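Print this post | E-mail this post

The right gripper let go again

I wrote in September that the cloth folding work was going fine. It went fine for 21 more sessions and then the right gripper started dropping things.

We use two hand-held grippers, one per hand, and record people doing chores with them so the arms can learn from it later. The shells and fingers come from Binel. The trigger boards are from Fonside. Folding is the chore I get asked about most and the one that causes the most trouble, because cloth shows every little slip.

The fault looked like this. You pinch a hem, pull it tight between the two hands, and the right side lets go. You haven't touched the trigger. The log says the fingers are closed and holding, with a steady width value, and meanwhile the cloth is on the table. I lost most of an afternoon to the idea that the pads were worn. I swapped them for new ones, cleaned the old ones with alcohol, swapped them back. No change.

Then I blamed the cloth. We had moved from towels to something thinner, and thin cloth slides. So I went back to towels for a bit and got a drop within 8 minutes.

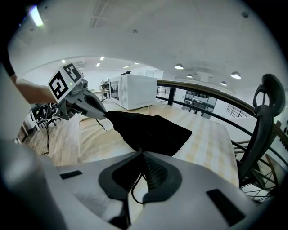 What I should have done first was read the raw width instead of the filtered one. The filtered value is smoothed, and the smoothing hid the whole thing. In the raw log there were short gaps where the encoder stopped reporting and the software kept repeating the last good number. Each gap lined up with a drop. Out of 1,377 recorded folds I found gaps in far more than I had noticed by eye, so a good share of those are now set aside until someone can check them.

The cause was a connector inside the right grip. It was seated but not latched, and pulling hard on the cloth flexed the housing enough to break contact. The motor cut out for an instant, the fingers relaxed, and it came back before any error was raised. I could make it happen on the bench by squeezing the housing with my thumb.

I latched it, added a dab of hot glue, and did 3 long sessions with no gaps. I also changed the logger so a missing reading is written as missing – it should never have been filled in. Nartey, the project these recordings go to, has been told which batches are affected. The Ravier batch was recorded on the older pair and is clean.

Still to do: open up the left one and look at the same connector.

Contact | Copyright, all rights reserved | Back to top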